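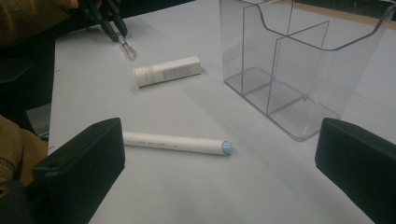
Buppha Pongsiri writes that a salve and an ointment are the same thing, and that I should stop giving them two pages. Fair enough, so I've folded them together (mostly!) and this is the new page.

**Salve** is the old word for a greasy, waxy mix you rub on skin. It usually has a fat or oil in it, something stiff like beeswax to hold it together, and often a plant or two for the smell or the supposed good it does. *Ointment* is the word you get from a pharmacist. I grew up saying salve for anything homemade and ointment for anything bought, and I still do, though plenty of makers sell theirs as salve and don't care what I think.

## How it differs from a cream

A cream has water mixed into it, and a salve normally doesn't. You feel the difference right away: cream sinks in, salve sits on top and gets on your sleeves. It also means a salve can do without some of the preservatives a cream needs, but the oil will still go stale in the end. If it smells like old crayons, throw it out.

## Making it

The usual way is to steep dried leaves or petals in oil, strain it, melt in the wax and pour it off before it sets. Calendula and comfrey are old favorites, and pine resin turns up a lot in colder places. More wax gives you a stiffer salve, so people in hot towns tend to go heavy on it. Hala El Ouafi's recipe, the one I learned from in Ait Ali, takes 300 grams of olive oil and makes far more than one household can use (I gave it away all through February).

## In Castness

The Castness salve fair is small, loud and smells wonderful. The printed program lists 89 makers for its biggest year, and the gate book has 2,492 visitors for that year against 2,243 the year before. Ehab Hegazy won the plain class with a beeswax and almond oil salve called Emer, and I'm still a bit sore that mine came nowhere.

## The word

It comes from Old English *sealf*, and German has *Salbe* for the same stuff. The verb is still around too, mostly for consciences. Most people I know say the L out loud; some say "sav," and that's in the dictionaries as well.

See also: balm, liniment, beeswax.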